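Home | Course Notes | Week 5 | Week 6 | Week 7 | Reading List | Contact

Furniture at Home, Evening Course
Week 6 Notes: Stools, Upside Down
Last updated: September

Welcome back, everybody, and thank you for carrying so many stools up the stairs last time. I had asked for a couple and we ended up with enough to seat a small wedding! These notes cover what we talked through in the second half, plus a few things I meant to say and ran out of evening for. Bring them along next week, as we'll be leaning on them when we start on folding chairs.

1. Why we begin underneath

Most of us choose a stool by looking at the top of it. We like the color, we sit down on it in the shop for a moment, we get up again and pay. The top is the part that was made to be looked at, and it has very little to tell you. The underside is where the maker had to decide how much material to spend and where to spend it, and you can read those decisions quite easily once you've looked at a few.

So the first habit I'd like you to pick up in this course is turning things over. Do it at the thrift store, do it at your sister's house (ask first), do it with the step stool in your own bathroom that you have stood on for years.

2. Setting the stool down

Clear a space on a table or bench and lay a cloth over it. A dark one is best with pale plastic, and an old curtain or a bit of dress lining will do very well. Glossy plastic scratches more easily than people expect, and a grain of sand under the seat will draw a fine line across it the moment you turn the stool. Shake the cloth out before you start.

Lower the stool onto its seat, legs in the air. Keep a hand on the near edge while you work, as a light stool will skate about on smooth fabric. If your light comes from straight overhead you may get a strong glare off the plastic, so move yourself or the lamp until you can see into the corners.

3. Reading the seat

Molded plastic seats are rarely solid. A thick slab would be heavy and slow to cool in the mold, and it would very likely sink in the middle as it did. The usual answer is a thin skin stiffened by raised ribs, with shallow panels left between them. A square white stool of the ordinary kind shows the arrangement nicely, and the legs are worth a look at the same time, especially the place where a round leg swells a little as it meets the seat.

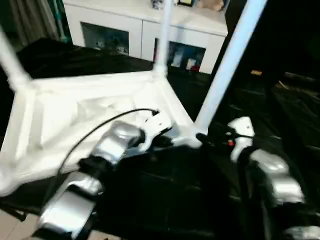

4. Reading the joints

Now go corner by corner. The joint between leg and seat is where a stool works hardest, particularly when someone leans over sideways to pick up a dropped sock. Run a fingertip slowly around the base of each leg. You are feeling for:

- a hairline crack, which often catches the nail before the eye finds it
- a chalky or whitened patch, a sign that the plastic has been bent too far
- grit packed into the seam, to be brushed out with a dry toothbrush
- any leg that gives more than the others when you press it gently outward

Some legs are molded in one piece with the seat, and others push into a socket. If yours push in, take one out and look at the end of it. A worn end will rock in its socket however hard you push it home, and I'm afraid glue is only ever a short holiday from the problem.

5. Load figures

Look for a molded or printed weight limit. We had two stools in class that gave one, the Breto and the taller Jillden, and both said 300 pounds. The little Hartono said nothing at all. Please remember that a limit is for a stool in good condition, standing on a level floor, with the person more or less in the middle. It doesn't cover a cracked rib or a wobbly deck.

6. Cleaning while you're there

Warm water, a drop of dish soap and a soft brush for the corners between the ribs. Dry it with a towel and leave it legs up for an hour or so, so that nothing pools in the panels. No scouring powder – it takes the shine off, and the dull places hold dirt ever after.

For next week

Turn over 2 seats at home, of different materials if you can, and make a rough pencil sketch of each underside. Nobody is marking your drawing! Then read page 166 of the Giltstead handbook, the part on braces and stretchers.

Comments (3)

mapleporch: Did my homework early and found a crack in the shower stool. It has gone in the trash. Thank you for this.

T in the back row: Is the Giltstead page number for the old edition or the new one? Mine has bathroom shelves on 166.

kettle_and_thread: Dress lining worked a treat, though my cat now believes the bench is hers.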